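제4장 손에 쥐는 그리퍼 키트의 도입과 평가

이 장에서 배우는 내용
작업에 맞는 키트를 고르는 기준
제품 설명서의 수치를 읽는 방법
가정의 작은 물건을 대상으로 한 시험 계획

앞 장에서는 로봇 팔에 고정된 그리퍼를 다루었다. 이 장에서는 사람이 양손에 하나씩 들고 작업하는 그리퍼 키트를 상품의 관점에서 검토한다. 구매자는 보통 가격과 무게를 먼저 본다. 그러나 같은 가격의 두 제품도 얇은 사슬이나 작은 귀걸이를 집을 때에는 결과가 크게 다를 수 있다.

본문에서는 세 회사의 제품을 비교한다. Torberg의 키트는 구매 방식이고, Rusow는 월 단위로 대여하며, Koden은 장비와 함께 작업자 교육을 제공한다. Torberg 키트의 손가락 패드는 3000회를 사용한 후에 교체하도록 되어 있다. Koden의 설명서에는 이 값이 4000회로 적혀 있다. 두 수치는 시험 조건이 다르므로 바로 비교하면 안 된다.

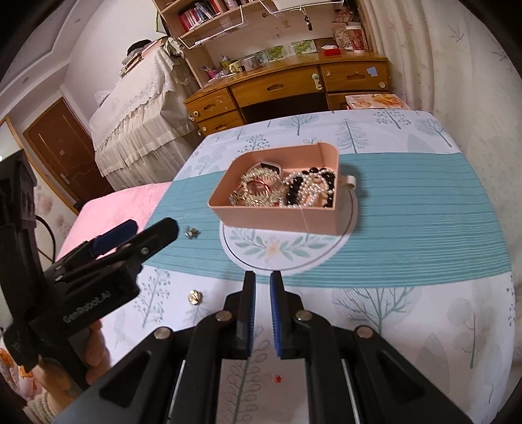

작은 물건을 정리하는 일은 평가 과제로 매우 적당하다. 목걸이는 서로 엉키기 쉽고, 진주알은 둥글어서 패드 사이에서 미끄러질 수 있다. 또한 침대처럼 부드러운 면에서는 손가락 끝이 천을 함께 집는 경우가 있다. 단단한 작업대에서만 시험한 제품은 이런 조건에서 다시 확인하여야 한다.

Bortolotti에서 장비 구매를 담당한 Assunta Parisi는 대여 계약 전에 60분의 연속 작업을 요구하였다. 처음 몇 분에는 손목의 피로가 나타나지 않기 때문이다. 이 방법은 4.3절에서 자세히 설명한다.

준비 질문
1. 귀걸이와 같은 물건을 집을 때 패드의 홈은 어떤 역할을 하는가?
2. 대여와 구매 중에서 어느 쪽이 여러분의 작업에 적합한가?

4.1 키트의 구성과 계약 조건

계약서를 검토할 때에는 먼저 소모품의 범위를 확인한다. 패드와 케이블이 기본 가격에 포함되는지는 회사마다 다르다.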